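Home Talks Past events Slides Contact
Shares 23 Comments 16

Fold It Once: notes for the linen talk, Skivirness, 10 April 2025

(Start without the slides. Hold up the bath towel from my bag, shake it out, let people laugh at the size of it.)

Good evening, everyone! I get to talk about towels for half an hour and I'm thrilled. I folded them for years at the Arsenault guesthouse before I gave it any thought, and once I did, I couldn't stop. We had one very busy October there when I kept a tally on the linen room door, and by the end of it I'd folded 731 towels. My shoulders remember every one.

Ask the room: who folds in thirds? Who folds in half and half again? Who rolls? (Let them argue for a minute, it's the best part of the evening.)

Now the thing I most want you to take home. The slow part of folding is finding the edge. A towel comes out of the basket as a ball, and you can stand there turning it over and over looking for a corner. So don't look for a corner. Find any bit of hem, pinch it, and run your fingers along until the corner comes to you. A stripe or a border helps a lot, especially on a dark or bright color, because your eye goes straight to it.

First slide. Red and white, one bundle still crumpled up and one red towel already folded flat. 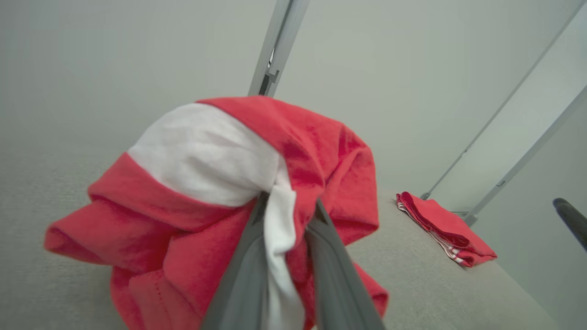

Finbarr Ó Briain wrote to me after the Cultetti evening to say that he never hunts for the edge at all, he grabs the middle, gives it two good shakes and lets the corners fall where they like. I've tried it since and it works beautifully on hand towels! On a big bath sheet I ended up with most of it on the floor. Try both tonight at the tables and tell me what you find.

(Slow down here. Last time I rushed this bit.)

Second thing: the surface. I love folding on something with a little grip to it. A blanket over a table is perfect, or an old quilt. On a slick countertop the bottom layer slides off while you're smoothing the top one, and you end up chasing it. Go as low as you can stand without bending your back.

Third thing: smooth before you fold, every time. Flat of the hand, from the middle out. A crease you leave in the first fold is doubled in the second, and then the whole stack leans. Show the leaning stack from Osen if the projector is behaving. If it isn't, do it with the hand towels from the bag.

If anyone asks about stripes in or stripes out: out, so you can see from the door which set is which. I'll happily hear the other side over tea.

Next slide. Leave it up while people get their towels and find a table. 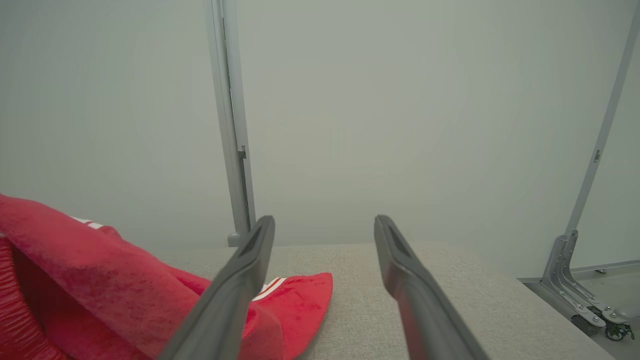

Slide 2: Red cloth with white stripes, still to be smoothed.

Hands-on, then. One towel each, pinch and run, and shout when you've got your corner. Bring the bath sheet out last, in pairs. Tea is at the back, and please put the towels back in the blue bag before you go.

Previous talk Next talk Back to top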